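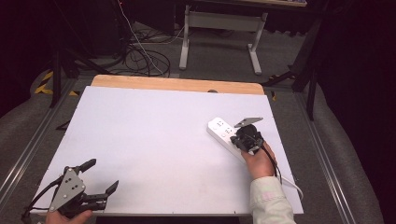 Page 13

Running the Hand-Held Gripper Station at an Open Day

Last updated: 2/19/25

This page covers one station, the two-handed power strip task. It assumes the Toft bench is already assembled and the Imelow recorder has passed its startup check. For the arm cell, see the Fetmont sheet.

1. Lay out the table

Use the light-topped table with the white board. Wipe the board before doors open. Small smudges do no harm to tracking, but tape residue does. Set the power strip on the board with its cord leading away from the operator. The strip is a prop and stays unplugged for the whole day. Check this yourself at the start of each shift.

Leave the middle of the board clear. The operator needs open surface on both sides of the strip to bring the jaws in at a low angle.

2. Route the cables

Each gripper has its own black cable. Run it back along the hand and forearm, then down to the floor behind the operator. Leave 300 mm of slack at the elbow. With less than that, the cable pulls on the wrist when the operator reaches across, and the pull shows up in the recording as a slow drift to one side.

Visitors stand on the far side of the hazard tape. If the tape lifts, replace it before letting the next group in.

3. Fit the operator

Have the operator hold both grippers with the jaws open and pointing inward. Sleeves may stay down if they are clear of the mechanism. Remove rings and watches. Ask the operator to close each gripper fully, then open it fully, and watch the jaw reading on the recorder. Full travel should read 917 counts. If a gripper reads short, re-zero it and repeat.

4. Approach the strip

Start with the jaws open and well short of the strip. Tilt the hand until the finger faces are square to the long sides of the housing. Most first-time operators come in too high and catch the top edge with one finger. Tell them to lower the wrist first and move forward second.

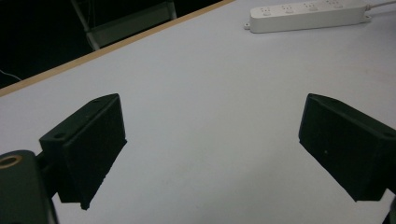 Fig. 2. Gripper camera view, jaws open, power strip beyond the fingers.

Watch the gripper camera feed during the approach. The strip should enter the space between the fingers before the jaws start to close. If it slides out of view at the top, the hand is pitched too far down.

5. Grip and move

Close on the end of the strip, never on the cord. Hold for a two-count, lift clear of the board, and set it down at the new angle. The other gripper stays near the board, ready to steady the free end. Release by opening the jaws straight out. Twisting on release drags the strip and spoils the end position.

6. Save the take

Press Stop, enter the operator number, and mark the take good or bad. Mark it bad if the strip was dropped or a bare hand touched it. The open day in September left us with 2,244 takes, and the unmarked ones had to be reviewed by hand.

7. Talking during the demo

Keep the spoken part short. Say what the operator is about to do, let them do it, and take questions with the grippers parked. Questions about the Grusteletti software go to Grethe Kárason at the front desk.

Shutdown

Park both grippers with the jaws open. Stop the recorder before disconnecting any cable. Coil the loose cables on the floor side of the table and leave the strip on the board for the next shift.

We use cookies to remember your settings on this site. By continuing to browse you accept their use. Accept | Manage preferences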